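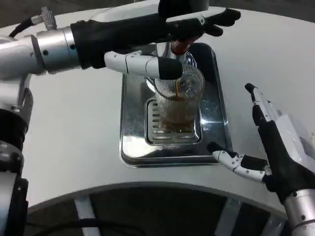 Tullholm coffee machine, reviewed after 22 weeks
Review by Joonas Pitkänen

I bought the Tullholm to replace a filter machine that had started to leak. It sits in the kitchen at Prestthorpe, where it makes most of the coffee on weekdays and rather more on a Sunday.

Coffee
Good, and the same from one day to the next. I use Kļaviņa beans, the medium roast, ground fairly fine. The stream from the spout is thin, so a long drink takes a while to build up. In a clear glass you get amber to deep brown with a slightly lighter foam on top. Darker roasts came out bitter until I shortened the pour. Liviu Toma still prefers them long and says I am too fussy.

Glasses and cups
There is room under the spout for a tall tumbler, and that was the main reason I chose this model. Ribbed glasses are easier to hold once they are full. Small espresso cups are less of a success — the coffee has further to fall and it splashes.

Drip tray
Stainless steel, with a slotted grate that lifts out. A few drops land on the grate beside the glass with most drinks, and if you leave them they dry into brown rings. The slots are short and need a brush. A cloth only does the top. I empty the tray every 2 days and it has never overflowed.

Noise and cleaning
The pump is loud enough to stop a conversation. Descaling takes most of an evening the first time and less after that. The manual suggests doing it every 1,000 cups, but our water is hard and I do it sooner.

I looked at the Skarnness as well. It is quieter, but a tall glass would not fit under it. I would buy the Tullholm again, though I'd order a spare grate with it.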